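Category: Gripper faults | Handling tools

Pad creep is a fault of hand-held two-finger grippers in which the covering on a finger pad works loose and shifts under load. The grip then closes off center, and thin items such as wrapped packets slip or come up two at a time.

The fault was described by Selim Dağdelen at the Tarkum workshop, where a Kincaid gripper dropped 25 packets in one shift in May. The adhesive had given way after 4,000 closures — well short of the planned service life. A later design, the Mesach pad, clamps the covering at both ends.

Pads are checked before box work and again over a clear stretch of table.

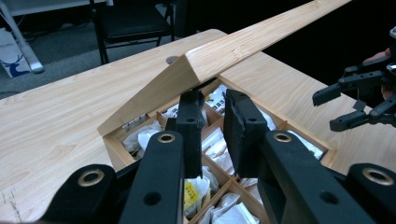
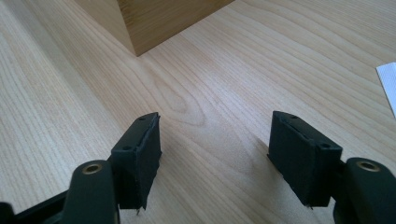
Hand-held gripper with dark finger pads, over a wooden box of white packets and over a tabletop.

Prevention

Coverings are replaced as a pair. Lifted edges are not glued back down.

4 shares · 20 comments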